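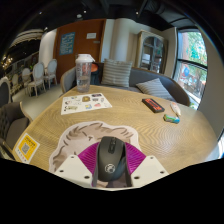
A paper hairdo on the round table, light wood and wavy grain.

Kitchen Table Money: What I Do With the Bills

I got several emails after my post on cleaning grout asking how I keep the household money straight, which surprised me, because I thought you all came for the grout! But okay. I've been doing our bills at home for a long time and I have picked up some habits, a few of them from my old neighbor Bernd Ruppert, who kept books for a hardware store in Temthorpe and could spot a late fee from across the street.

I'm not an adviser of any kind. I'm a person with a drawer full of envelopes.

Move your due dates

Call the companies and ask. I put this off for years, and then one September I sat down with a cup of coffee and called every one of them. All but the water department let me pick a new date. Mine mostly land on the 7th now, a couple of days after we get paid, and I do everything in one sitting before my coffee gets cold (well, before the second cup gets cold). If you get paid twice a month you might like half of them early and half of them late. Ask when the change kicks in, too. Our phone bill took a whole extra cycle and I nearly paid it twice.

Read the rate, then write it on the envelope

Card rates move. You get a notice, it's printed in gray on more gray, and it goes in the recycling with the pizza coupons. I write the rate and the month on the front of the folder in thick marker every time a statement changes it. Ours has a column of crossed-out numbers down the side like a kid's height chart on a door frame.

The same goes for savings! I had money sitting in an account at our bank in Ernport that paid next to nothing, and the same bank had a different savings account paying a lot more. Same login and everything. They didn't call me up to mention it. I moved the money over on my lunch break. Look at the minimum balance before you do it, and at whether they charge you for taking money out.

The big one, the washer

When the old washer quit we put the new one on a store card, $1,944 with delivery and the hoses (the hoses were extra, don't get me started). It was one of those deals with no interest for twelve months. Please, please read the back of those. On ours, if there was a single dollar left at the end, they went back and charged interest on the full amount from the day we bought it. The minimum payment they printed would not have cleared it in time either.

So I divided it by twelve, got $162, and set that up as an automatic payment the same night. Then I rounded up whenever I could so there was a bit of slack at the end. I wrote the last day of the offer inside the cabinet door over the machine, where I'd see it every time I reached for the soap.

Groceries on a separate card

We use a prepaid card just for food. I load $414 at the start of the month and when it's low we eat what's in the freezer. You'd be amazed what's in there. My weak spot is the bulk aisle, and seeing the balance on the receipt slows me right down. Paper towels and dog food come out of a different pot, otherwise the numbers never make sense. Check what the card charges before you get one, some have a monthly fee and some charge you every time you load it.

Paper, and how long I keep it

Utility bills: one year, then the shredder.
Card statements: until I've checked them against the receipts, then into the tax box if there's anything in there I might need.
Appliance receipts: taped inside the manual. Thermal paper fades, so make a copy.
Anything about the mortgage: I keep all of it. Bernd did too.

An accordion folder with 8 pockets does us fine. I tried a fancy binder system and spent more time punching holes than paying bills.

One more for the adjustable loan people

If your rate can reset, find the reset date in your papers and put it on the calendar three months ahead. Then call and ask what the payment would be if it reset today. We did that with our home equity line and started paying the higher amount early, out of the money that used to go to the washer.

Next time I'm back to stains. Somebody wrote in about beet juice on a white windowsill and I have opinions.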